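Setting up the Skuver two-arm kit for table clearing
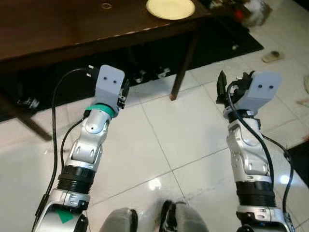 The Skuver kit ships with table clearing switched off. Most of the support requests we get at Makowska are from people who turned it on right after unpacking, with the factory reach settings still loaded, and then wondered why the grippers closed a finger's width short of the plate. The steps on this page take you from a powered-up kit to a first supervised run. Plan on 60 minutes the first time. Later tables go much faster.

This guide covers the Skuver kit with controller software 7 or later. If you have the older Furkotier controller box, the menus are in a different order and you should use the guide that came with it.

What you need

The kit, already assembled and charged
The tablet with the Skuver app
The calibration card from the document sleeve
A tape measure
One plate you do not mind breaking
A second person for the first run

Before you start

Take everything off the table except the one plate. You can add cups and cutlery later, after the plate works. Check the floor where the kit will stand and where it will back up. Pick up shoes, toys and loose cords. If there is a rug or mat under the table, make sure the edge lies flat.

Glossy floors and polished tabletops throw bright reflections, and the head camera can read a strong one as an object. Close the blinds or turn off the lamp that causes it. You do not need a dark room.

Look over the cables on both arms. Each one should have enough slack to let the wrist turn all the way without pulling. If a cable is tight at the wrist, open the clip, feed through a little more and close it again.

Step 1: Set the standing position

Drive the kit to the table from the tablet, in Walk mode, at the slow setting. Stop when the app shows the table edge between the two yellow lines. Measure from the front of the kit to the table edge. You want 17 inches. Closer than that and the forearms come up under the tabletop when they rise. Farther away and the arms have to stretch, and the grip gets weak.

Press Hold Position. The legs lock and the app shows a small padlock.

Step 2: Home the arms

Open Arms, then Home. Keep your hands clear. The left arm moves first, then the right. When both have stopped, the app asks you to confirm that they look even. They do not need to match exactly, but both wrists should be clear of the table and neither arm should be touching the body.

If one arm stops partway and the app shows code 901, the joint has hit its soft limit. Press Release, move the arm back by hand a few inches, and run Home again. If the code comes back three times in a row, stop and write to support. Do not force the joint.

Step 3: Calibrate the table height

Lay the calibration card flat on the table near the front edge, printed side up. Open Surface and press Find. The kit looks down at the card for a few seconds and fills in the height.

Check the number against your tape measure. If the two are more than half an inch apart, move the card and try again. Holes, inlays and deep scratches in the wood can throw the reading off, so put the card on a plain part of the top.

Remove the card when you are done. People forget this, and the kit will try to clear it.

Step 4: Teach the plate

Place the plate where both arms can get to it. Open Objects, choose Add, then Plate. The app draws an outline over the camera view. Drag the outline until it sits on the rim. Pale plates on dark wood are usually found without any help. White plates on a white tablecloth usually need the outline drawn by hand.

Set the grip to Low. Low is enough for an ordinary dinner plate. Medium is for heavy stoneware. We do not recommend High for anything ceramic.

Step 5: First run

Have your second person stand to the side with a thumb on the Stop button. Set the speed to Slow and press Start.

Let the kit make one complete attempt before you change anything. If the gripper lands too high or too low, go back to Step 3. If it lands to one side, go back to Step 4. If it takes hold but the plate slips, raise the grip one level. Change one setting at a time and run it again.

Three good runs in a row is our standard for calling a table done. Save the table with a name you will recognize, such as Kitchen or Break Room.

Notes from our own testing

Zewditu Wako ran these steps on several tables with the standard grippers and again with the Eltton soft fingertips, which are sold separately. The soft tips held shallow plates better at Low grip. They also wear faster and pick up crumbs, so wipe them after each session. For flat saucers she preferred the standard fingers.

Glass tables are not supported. Surface will sometimes give a height for them, but it is often the height of the floor. Round tables work as long as the kit faces the edge squarely.

The kit does not tell a finished plate from a full one. It clears what it has been taught to clear.

Support

Send the table name, the controller version and any code shown in the app. Hadi Nseir answers setup questions every day but Sunday. If you have already tried Release and Home, mention that in your message so he can skip it.

Next page: Adding cups and bowls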